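Archives > Brevelix Home Cooks List > September > Re: soggy tomato pie

Search this list All months Go

From: Mereana Bright
To: the list
Subject: Re: soggy tomato pie

On the great pie question, a member wrote:

> I followed the recipe in the list archive to the letter. Sliced the
> tomatoes, layered them, poured over the cheese and mayo, baked it.
> What came out was a bowl of soup with a crust floating in it. My
> husband ate his with a spoon and was very kind about it, and that
> made it worse. Do I drain the tomatoes? Bake the crust first? Give
> up and buy one?

I posted that recipe, so I suppose I should answer for it. In my defense, it says "salt the tomatoes" in line three. In your defense, it says nothing whatever about how long, and I see now that a reasonable person might take it to mean a pinch on the way to the oven.

Slice them thick, lay them on a rack over a sheet pan, salt both sides, and walk away. I give them a full hour. My mother gave them as long as it took her to finish her phone calls, which in September could be the whole afternoon. You want 715 grams of sliced tomato going onto the rack. When I weighed mine afterward I had 487 grams, and the rest was in the pan looking pleased with itself. That puddle is your soup. Keep it for rice. 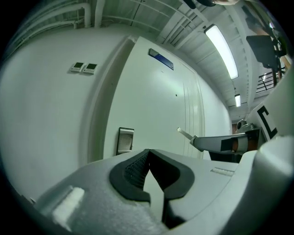
White wall with its two little control panels, corridor side.

Then the crust. Yes, bake it first, with weights, until it has some color. I use the Drullo tin with the loose bottom, and I put a thin layer of grated cheese on the hot crust before anything else goes in. The cheese melts and seals it, more or less. Breadcrumbs work too if you don't mind people asking what the breadcrumbs are for.

As for the mayonnaise, half of what the recipe says. I was younger when I wrote it. The Wihongi farm stand cookbook leaves it out altogether and uses two eggs and some thick yogurt, and I have eaten that version and been polite.

Let the pie sit until it is barely warm before cutting. I know. I have never managed it either, but the slices I steal early are always the ones that collapse.

Mereana

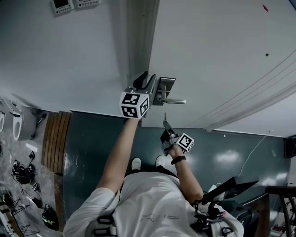 Plum tomatoes would save you most of this trouble, Skomovel wrote back within the hour. They have less juice to begin with, and you can skip the rack if you scoop out the seeds. The big striped ones are for sandwiches.

I have been told this before, and I will go on ignoring it. I grow the big striped ones.

M.

Comments

pieplate: Did the hour on the rack and the bottom was crisp all the way to the middle. Went easy on the salt in the cheese layer, glad I did.

Lurker in the back: There are 4000 messages in this archive and I would bet half of them are about wet pie.

noreen_k: Can you salt them the night before? I left mine in the fridge overnight and they went a bit leathery, though the flavor was great.

pieplate: Leathery is fine under that much cheese.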